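Section 4: Setting up the box-closing cell in the simulator

Okay, you've got Galla installed and the robot loads without complaining. Now for the part I like best, which is getting the table ready so the robot can practice closing a box. I've done this setup more times than I'd care to admit, and most of what follows I learned by skipping it.

Before you start, close any other scene you have open. Galla will happily run two at once and then crawl.

1. Open the scene list and pick the marble table. Leave the table height alone for now (we get to that in Section 5).

2. Drop in the pink box with the window in its lid. Set the lid hinge to fully open, so the lid lies flat behind the tray, and keep the tray empty.

3. Add the plate of fruit on the right. It's there as clutter, so don't put it where the lid has to swing.

4. Load the arm pose called "left ready." The hand should come up on the left with its fingers together and a stretch of bare table between it and the box.

Note: If the hand comes in touching the box, don't drag it away with the mouse! Reload the pose. Dragging moves the hand but keeps the old joint targets, and it snaps right back the second you press Play.

5. Set the random seed to 2996. Any number works, but that's the one Rosalind Doucet used for all our saved runs, and it's so much easier to compare notes if we're on the same one.

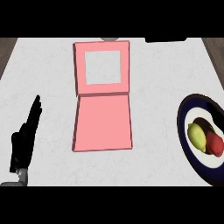 6. Open the contact panel and check the hinge friction. I keep mine at 7. Lower than that and the lid flops around like a wet towel, higher and the fingers just slide along the cardboard.

7. Press Play and let the scene settle for 2 seconds before you send any commands. Watch the lid. If it jitters, stop, go back to step 6 and bump the friction up one notch.

Caution: Never change the hinge setting while the scene is playing. Benedito Siqueira did it once with me watching, and the box went straight through the table and took the whole session log with it.

8. Save the scene under a new name. Please, please don't save over the stock one (I'm still finding my old edits in there).

Once it's saved, run the short test from the Tools menu. It plays 53 frames with the arm holding still, and the joint readout should stay flat the whole way. A wobble in the wrist numbers usually means the arm base didn't lock, so tick "fix base" and run it again.

Next up is camera placement, in Section 5.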